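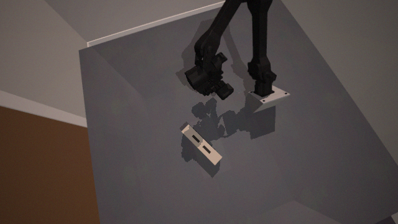
April – equipment planning, second bench

Started 8:30. Goal for the morning was to get the spending list for the second bench into a shape I can send up. Most of it was in my head or in the margins of the last few entries, so this is me putting it in one place.

Where we stand: the simulated cell is good enough to plan from. Arm on its mounting block, block on the table, slotted part lying on the table where the gripper can get over it. I have been moving the base around in the model to see how much table we need, and the answer is less than I put in the first draft. The first draft had a tabletop sized for two arms facing each other. We are buying one arm now. Table goes down a size and we keep the bolt pattern so a second one can be added later.

Arm. Two quotes in hand, Brulano and Olteanu. Brulano is cheaper on the arm itself but the controller is a separate line and so is the cable set, and they want payment before shipping. Olteanu quotes it all as one package with a 6 week lead time. Brulano would not commit to a date in writing. I had been leaning Brulano all through last month. After adding up the extra lines the gap is 600 in their favor, and that is before freight, which they have left blank. Not enough to put up with an open delivery date. Asked both for a revised quote with freight included and spare fuses listed.

Payload is fine on either one. Reach is fine on either one with the base where I have it now. With the base pushed to the back edge the Olteanu arm can still get to the near corners but the elbow goes almost straight, and I don't like planning around that. Leave the base where it is.

Gripper. Do not buy the one in the package without checking the fingers against the slotted part. The part has to be picked across its narrow side, and we need finger pads that don't sit over the slots. Stock pads may be too wide. Olteanu will swap them at order time for no charge but charges for it later. Write this on the order form, don't leave it to the email.

Spare gripper: yes. I know it looks like padding. On the first bench we lost most of a week waiting on one finger assembly. Budget for 2 from the start, one mounted and one in the drawer.

Mounting block. Cheapest thing on the list and the easiest to get wrong. Shop can make it in house if we give them a drawing by the end of the month. The model block is a placeholder and its screw holes are not to be copied – take the pattern from the vendor's base drawing once we know which vendor. I have put a day of shop time on the budget and no outside machining. If the shop is full, Bresader will do it, but their minimum order is 4 pieces and we would end up with three paperweights.

Table. Plain gray top, nothing shiny. We had trouble with glare on the first bench and ended up taping paper over it. Ask for a matte finish in the quote so it doesn't come back as an add-on.

Lighting. Not on the first draft at all. The shadow from the gripper lands close to the part in the model and the edges are hard, with a single strong light. Half of the part's face ends up in the dark. That will matter once we put a camera on it. Added a line for two diffuse panels and stands. No quote yet. Could borrow the old ones from the Vomgate job to try it before spending anything, if they still work.

Software. No new seats needed this year. The simulation license covers the second bench as long as we don't run both at full rate on the same machine. Checked the terms again to be sure.

Things I forgot last time and am not forgetting now:
Emergency stop and the wiring for it
Cable tray under the table
Floor anchors
Someone's time to install it all

The last one has no money against it. Ask whether it comes out of this budget or general labor.

11:40 – Olteanu answered. Freight included in the package price, fuses added, pad swap confirmed. Still nothing from Brulano. Will hold the comparison open until the end of the week, then write it up with what I have.

Afternoon: rerun the reach check with the smaller table and the base in its current spot, save the joint limits to the shared folder. Send the lighting question to the Vomgate people. Start the block drawing, leave the hole pattern blank.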